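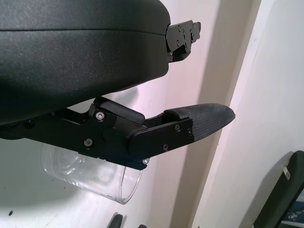

Sindix publishes handling rules for two-armed robots

Sindix has put out a seven-page set of working rules for labs and small shops that use two-armed robots on tabletop tasks. The rules were posted on 4/14/26 and replace a draft that went to members in March.

Most of the text deals with what has to be settled before the arms move. Operators must write down the starting position of both hands, check that cables at the wrist have enough slack for the full range of motion, and name one person who holds the stop button for the whole run. That person may not also be the one steering the arms.

Liquids get their own section. Open cups may be used only with water, and bottles must stay capped unless opening them is the task being tested.

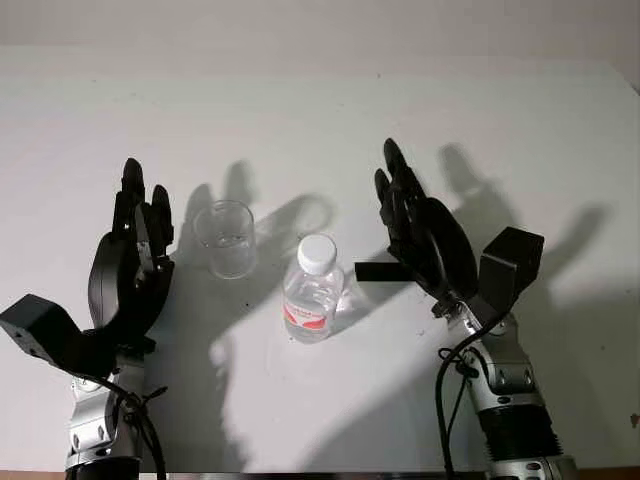 The rules also ask for a written record of every stopped run, including those stopped for minor reasons such as a tipped cup. The draft had asked only for records of damage or injury. Of the 70 comments sent in on the draft, 64 supported the wider wording.

"People were logging the big things and skipping the small ones," said Milagros Lacson, who edited the text. "The small ones show you which fingertip is wearing out."

Two members, Skarkano and Umudcombe, objected to a limit of four hours per operator per day. The limit stayed in – but sites can apply for an exception if they rotate staff between stations.

Members have until the end of the year to adopt the rules. Translations are being prepared by Šťastný, and a printable checklist can be requested from the Sindix office.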